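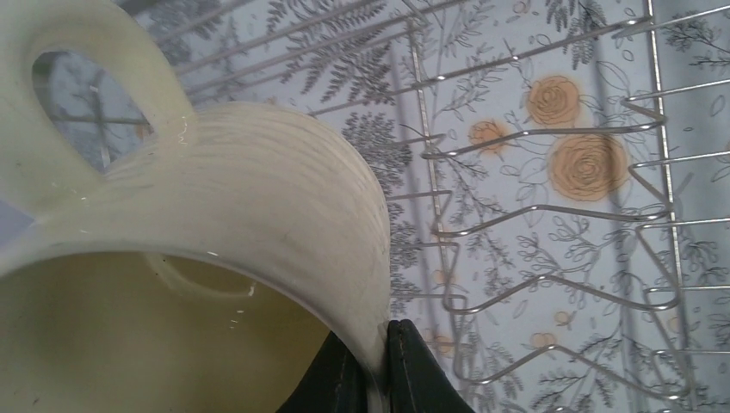

2 May 2021. Back on the wrist mount and the grip force, both of which I declared finished in April. The arm can find a mug. It has been able to find a mug for weeks. What it can't do is hold one the same way twice, and today was meant to be the day I stopped blaming the mugs. Pinching the wall, one finger inside near the rim and the other on the outside, is still the grip I like best, even with the ribbed mug, where the outer finger has all those fine ridges to sit on and the inner one gets smooth glaze. Different friction on each side. I had been treating the two fingers as equals in the code, which was generous of me.

Changed today: grip current limit down to 400 mA from wherever I'd left it (the comment beside the old value says "ok for now", no units, thanks). Close speed set to 28. At the old speed the fingers met the wall with a clack you could hear over the compressor next door, and I don't want to explain to the household where another mug went.

Wrist angle: the approach was coming in square and then the whole arm had to lean to clear the prongs. Now it leans first. Looks less confident, works better. I stepped the approach angle along until the outside finger stopped riding up over the handle, and left it at 134 degrees in the config. That's measured from the mount's own zero, which isn't the same as the arm's zero, and yes, I lost most of an hour to that again. I have now written it on the mount in paint marker.

Yesenia Zamudio came by the bench to collect her clamps and stayed to watch, arms folded. Her view is that I should be going for the handle like a normal person. My view is that the handle is a closed loop pointing wherever it feels like, and the rim is always a circle. She pointed out that on a tilted mug the rim is an ellipse as far as the camera is concerned. This is correct and I have added it to the list. She also thinks the finger pads are too hard, and she may have me there as well. There's a sheet of the soft stuff from Tustov in the second drawer, if whoever borrowed the second drawer's contents would like to return them.

Vision notes. The Taralitz board is fine on speed now that I've stopped asking it to save every frame. The detector is less fine. The liner under the rack has ferns and orange roses on it, and between the print, the steel wires and the shadows of the wires, my edge step finds more rims than a cafe owns. One of the roses scored higher than the mug in the first batch. I could swap in a plain mat and have a lovely afternoon, but then I'd have a robot that works on plain mats. The roses stay.

Tried:
 — blurring before the edge step. Gets rid of the fern leaves, also softens the mug's rim. Backed it out.
 — throwing away anything orange. Cheap, a bit shameful, kept it. Will regret this when someone brings in an orange mug.
 — weighting by colour of the glaze. Pale cream on pale blue-grey is not much to go on. Parked.

Mechanical: 2 screws loose on the left finger, same ones as last time. Thread lock, this time properly, and not the purple stuff Trương left behind in a jar with no label. The cable tie at the wrist is rubbing the sleeve at full rotation. Moved it back along the arm a bit. If it rubs there too I'll print the little guide I've been saying I'll print.

The naming question is still open. I've been calling the project Pultuder in the repo and "the dish thing" everywhere else, and the shelf label says "DO NOT MOVE", so that's three.

To do next:
Soft pads on both fingers, then redo the current limit from scratch.
Fit an ellipse to the rim (Y.Z.).
Log the finger position at close, so I can tell a mug wall from a missed mug without standing there squinting.
Pick one zero.
Return the bench vise handle before it's noticed.

Left the arm parked and the power off at the wall.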